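### 4.2 What people call the thing they are holding

Participants in the Flultside study were asked to keep a kitchen diary for 30 days and to write down every object they reached for, using whatever word came to mind. We had expected nouns. We received a good many nouns, along with "the other one", "Mum's", "not that, the big one" and, from a retired surveyor, a private numbering system he declined to share with us.

Of the 2411 entries, the ones that gave the coders most trouble were those naming an object by its colour alone. Lawal argues that colour names are a stopgap, used until the speaker remembers the proper word. Our diaries give this little comfort. Several households had gone on saying "the blue" for years, and two of them became quite short with the interviewer when offered "jug" as an improvement.

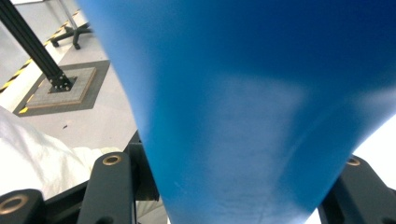 **Figure 2.** Blue object with a flared, funnel-like shape, wide at the top and narrower below.

Shape words fared no better. A term such as "funnel" was applied to anything that widened towards one end, including a lampshade and, on one Wednesday, a hat. The coding scheme we borrowed from Flellico allows 28 categories of household object, and it is fair to say that its designers had tidier cupboards than our participants. Ji-hoon Han and the first author coded the colour-only entries separately, disagreed, met in June to settle the matter, and disagreed in more detail.

We therefore kept colour-only names as a class of their own. Sudo treats such names as missing data, which would have spared us a month's work and also removed most of what people said. Where a household used the same colour word for two objects, both were kept, and the diary-keeper was asked how anyone knew which was meant. The usual reply was that you could tell.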